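**Draft revision of Section 3, hand-held gripper sessions - comments requested**

**W_Hinds** (moderator)

Members are invited to comment on the revised practice note for hand-held gripper recording before it is adopted at Tullulum and Mudgway. The current text dates from March. The principal change concerns soft goods: an operator shall inspect the jaw faces and the gap between them before a garment or cloth is picked up.
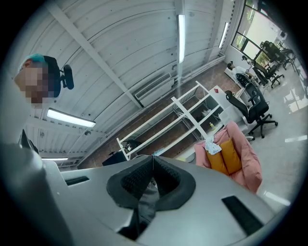 The inspection is to be made with the gripper at rest and both jaws visible. Any lint or thread is to be removed by hand. Compressed air is no longer permitted.

**cellari_ops**

Cellari supports the inspection but objects to the ban on compressed air. Of the 2,351 sessions in our log, 459 involved knits, and we have no record of harm to a jaw face. Please state the grounds.

**W_Hinds**

The grounds are eye safety. Operators lean over the gripper while they work, and a blown fiber goes upward. I would accept air at a separate bench with eyewear.

**drokis_m**

Agreed on air. I ask that the following be added for knitted items:

1. Gather the item before lifting. Do not drag it by a single loop.
2. Look down at the grasp and confirm that no fold has entered an opening in the plate that is not meant to hold it.

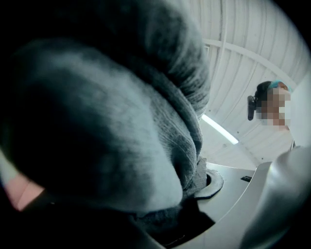

3. If a fold has entered, stop, release and begin again. Do not pull.

**cellari_ops**

Item 3 is too strict. A light fold often comes free on the next movement, and a restart costs us a full episode. "Stop and assess" would be enough.

**drokis_m**

"Assess" means something different at every site. I would keep the wording as it is.

**W_Hinds**

Item 3 stands for now; Cellari may submit alternative text. On a related point, marker cubes must remain uncovered and cables must run along the forearm, clear of the work.
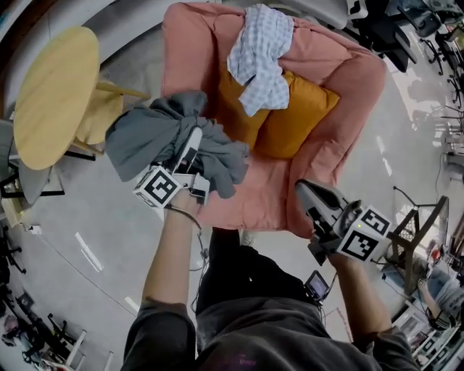
*Two-gripper work at an armchair, gray cloth in the left gripper.*

Written comments close on 18th October.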